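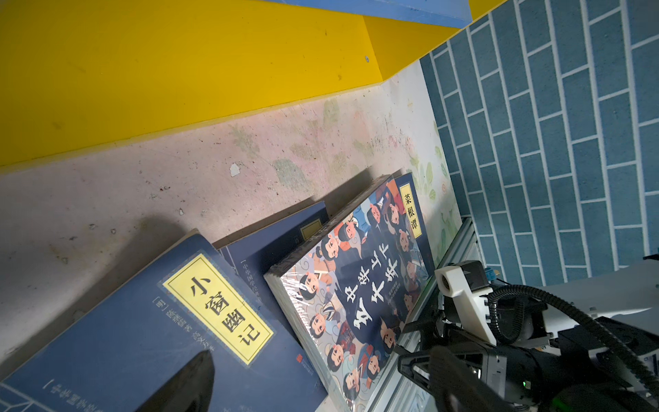 **postberg_arm** replied:
Check the cable before you touch the software. A dropout that only comes when the wrist turns is nearly always a connector working loose.

**shelfbot80**
Reseated it twice. Same fault. The gripper stops halfway through closing, error 571, and the arm keeps moving. Yesterday it pushed a book into the wall before I hit the stop. Controller is a Mahrous, firmware from September.

**lildale**
The arm should not keep moving after a gripper fault. That's the bigger problem. Did you link the gripper error to the arm stop?

**shelfbot80**
No. I figured the controller did that.

**lildale**
It doesn't by default. Menu 7, last line.

**postberg_arm**
I'd still swap the cable first. No fault, no stop needed.

**lildale**
Disagree. Cables fail again. Set the stop, then go looking for the fault. And keep your hands off the shelf while it has power.

**shelfbot80**
Set it and ran 80 picks at low speed. Four faults, and the arm stopped each time. All 4 were with the wrist turned left, so I've ordered a longer cable from Bellotton.

**postberg_arm**
Leave more slack at the bracket when you fit it.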